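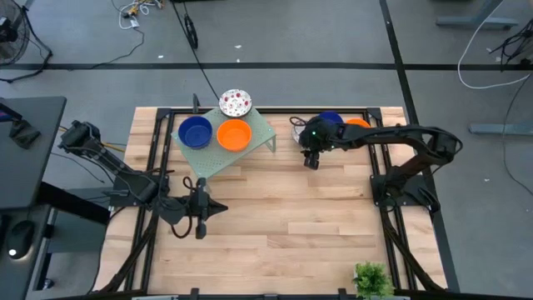 Simulated idle speed hunts at 800 rpm, real engine doesn't

Asked by Jordan Inskip, 01/06/2018

I've got a four cylinder model in Wastance that I use for tuning an idle controller before I put it on the actual car. Above 3000 rpm it matches my logs really nicely. At idle though, the speed swings up and down forever and never settles. Same gains in the car, and it sits there happy as can be. I've tried halving the integral gain and the swing just gets slower. Solver is fixed step, 10 ms. Is this my controller or the model? I'm going a bit nuts over here.

3 answers

Yvonne Pilkington
I'd look at your step size first! I had almost the same thing last January. At 800 rpm a four cylinder fires every 37.5 ms, so with your step you only get three or four points per firing, and if your torque is calculated per event it lands on a different spot each time. Drop to 1 ms and see if the swing changes shape. If it does, that's at least part of it.

The other thing is the intake manifold volume – lots of people leave the default in there (mine was way too big) and that adds lag between throttle and air. You'd barely notice it at high speed, but at idle it'll wreck your phase margin. Measure your real plenum and runners and type that in.

Colin Lockwood
mine did this too, switched to Flandex and never looked back

Driss Amrani
Agree with Yvonne on the manifold. Also check whether you have any friction that rises with speed. I once left mine as a flat number and the model had next to no damping of its own, so the controller was doing all the work. Even a rough slope from a coast-down log helped me a lot.

Comment from Jordan Inskip: Went to 1 ms, a little better. Then found the manifold volume was still the default, ugh. Fixed that and it settles now. Haven't touched friction yet – that's for the weekend.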